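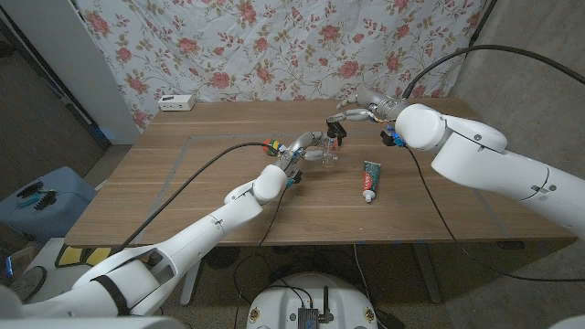 Letzte Änderung dieser Seite: Dezember

Häufige Fragen zur Tischpflege und zum Ölen
Werkstatt Brallby, Inhaber Recep Canpolat

Wie weiß ich, ob mein Tisch geölt oder lackiert ist?
Geben Sie einen Tropfen Wasser auf eine Stelle, die man nicht so gut sieht, und warten Sie einige Minuten. Wenn der Tropfen stehen bleibt und das Holz darunter gleich aussieht, dann ist der Tisch wahrscheinlich lackiert oder ganz frisch geölt. Wenn das Holz dunkler wird, ist die Oberfläche offen und braucht Öl. Bei alten Tischen kommt manchmal beides vor, zum Beispiel die Platte geölt und die Beine lackiert. Dann schicken Sie uns bitte vorher eine Nachricht.

Wie oft soll ich ölen?
Einen Esstisch, der jeden Tag benutzt wird, ölen wir 2 mal im Jahr. Ein Schreibtisch kommt mit weniger aus. Nach dem Kalender muss man nicht gehen, die Platte zeigt es selber: sie wird matt und fühlt sich trocken an, zuerst meistens dort, wo die Unterarme liegen.

Welches Öl verwenden Sie?
In der Werkstatt arbeiten wir mit dem Hartöl Stomitis, in der Ausführung farblos. Es macht das Holz ein wenig wärmer im Ton, aber nicht gelb. Für Tische aus Eiche haben wir auch die weiße Ausführung. Bitte kein Speiseöl aus der Küche nehmen. Es härtet nicht richtig aus und riecht nach einiger Zeit.

Wie lange darf ich den Tisch danach nicht benutzen?
Nach 6 Stunden können Sie leichte Sachen darauf stellen. Mit Wasser und heißem Geschirr warten Sie bitte eine Woche. Eine Tischdecke soll in dieser Woche auch nicht darauf liegen, das Öl braucht Luft.
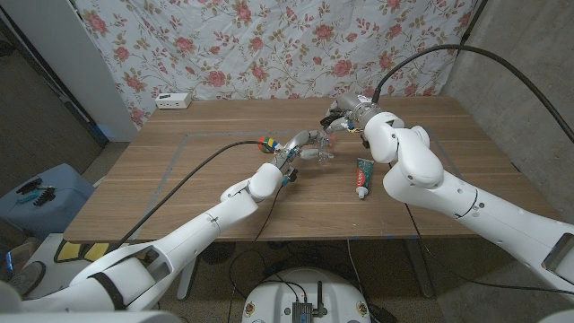 Holztisch in hellem Nussbraun, die Maserung ist gut zu erkennen.

In welche Richtung wird geschliffen und geölt?
Immer mit der Maserung. Kratzer quer zur Faser sieht man nach dem Ölen viel stärker als vorher. Wenn Sie zu Hause selber schleifen, dann von Hand mit einem Klotz und mit wenig Druck. Den Staub gründlich absaugen und mit einem kaum feuchten Tuch nachwischen.

Was mache ich mit den öligen Lappen?
Diese Frage ist mir sehr wichtig. Lappen mit Öl können sich von alleine entzünden, wenn sie zusammengeknüllt im Müll liegen. Legen Sie die Lappen flach im Freien zum Trocknen aus, oder bewahren Sie sie in Wasser auf, in einem Glas oder einer Blechdose mit Deckel.

Ich habe einen weißen Ring von einer Tasse. Geht er wieder weg?
Auf geölten Platten meistens ja. Die Stelle fein anschleifen, Öl dünn auftragen, nach kurzer Zeit den Rest abnehmen. Schwarze Flecken sind schwieriger - sie kommen oft von Eisen und Feuchtigkeit, etwa von einer Dose, die über Nacht gestanden hat.

Holen Sie den Tisch ab?
In Ornholm ja, zusammen mit meiner Kollegin Dewanti Teoh, die auch die Termine macht. Außerhalb von Ornholm müssen Sie den Transport leider selber organisieren. Bitte nehmen Sie Schubladen und Einlegeplatten vorher heraus und sagen Sie uns, wenn es im Haus eine enge Treppe gibt. Zum Tragen kommen wir zu zweit.

Wo gebe ich meine Auftragsnummer an?
Im Betreff der Nachricht, nur die Zahl, also zum Beispiel 447. Die Nummer steht auf dem Abholschein oben rechts.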